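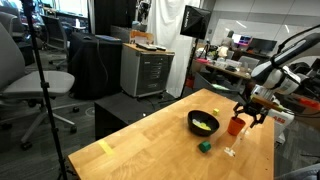
2024-11-18

Spent most of the week on the planner again. I had been blaming perception for the bad approaches on the cup, and I was wrong about that.

The setup is the same as in my last post. Tabletop objects, one arm, and the Rernidine stack doing segmentation and pose on one side and grasp selection on the other. The bowl and the small cube behave fine. The cup is wider at the rim than at the base, and the grasp sampler kept proposing side grasps that look good on the fitted cylinder and bad on the real shape.

I went through the logs from the last 49 runs. In 14 of them the pose estimate was good and the planner still gave up or came in at a silly angle. All 14 had the same thing in common: the goal pose was reachable, but the pre-grasp pose behind it was in collision with the padded table plane. I had set the padding back when the calibration was worse and never took it out.

So, two changes. The padding now comes from the calibration residual and is no longer a constant in a YAML file. And the cup gets a cone instead of a cylinder, fitted to the same points. The cone fit adds 10 ms, which I can live with.

I also found out that the Cadthorpe bridge was dropping the timestamp on attached objects, so the planning scene was sometimes a cycle old. That is issue 1741 in their tracker if you want to follow it. My workaround is to restamp on arrival. It's ugly but it holds.

Still open: the fingers. With the hand spread, the collision model I use is one convex hull, and that rules out anything with a finger near the rim. I want to swap in per-link hulls, and Stougaard's tool will generate them, but it wants the mesh in meters and mine are in millimeters. Next job is a conversion script.

Config files are in the usual repo under the londberg branch.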